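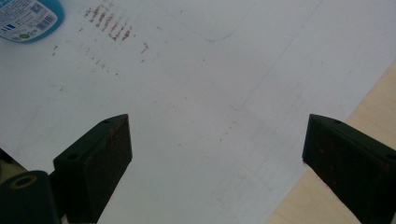 Visitors to the Grakmont workshop in Jolov had to wipe their shoes before going in on Monday, 6 August 2018, but the work itself is not tidy. The table used for the demonstration was covered in white, and by the time we got close to it there were rows of reddish-brown streaks on the sheet and specks of the same color on the gripper fingers. The job was simple enough to explain to a child: use two hand-held grippers to deal with a bottle on a table. Each attempt is recorded, and the recordings go into a collection called Kiden, which is meant to teach robot arms the same chores. It held 1731 attempts on the morning of the open day, 367 of them with bottles.

The operator works standing up, one gripper in each hand, with cables hanging down from both. Shifts last 2 hours. People who have done it say the wrists get tired first. 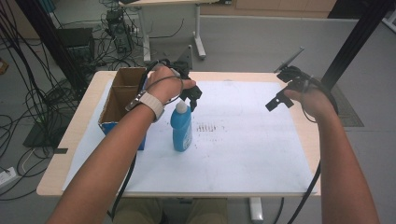

Costa, who came in with the second group, asked whether 1000 tries at one chore would really help with the next one. The reply from the bench was that it helps some, and that a new table or a different bottle can still undo a lot of it.

Grakmont plans to add folding and pouring by February. Both are slower to record. 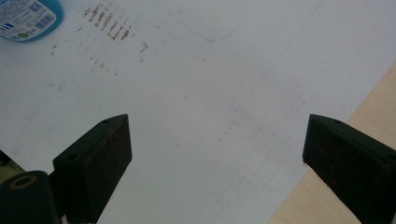 Groups were let in every half hour, and the last one stayed well past closing. The workshop will open its doors again in the spring, with entry free as before.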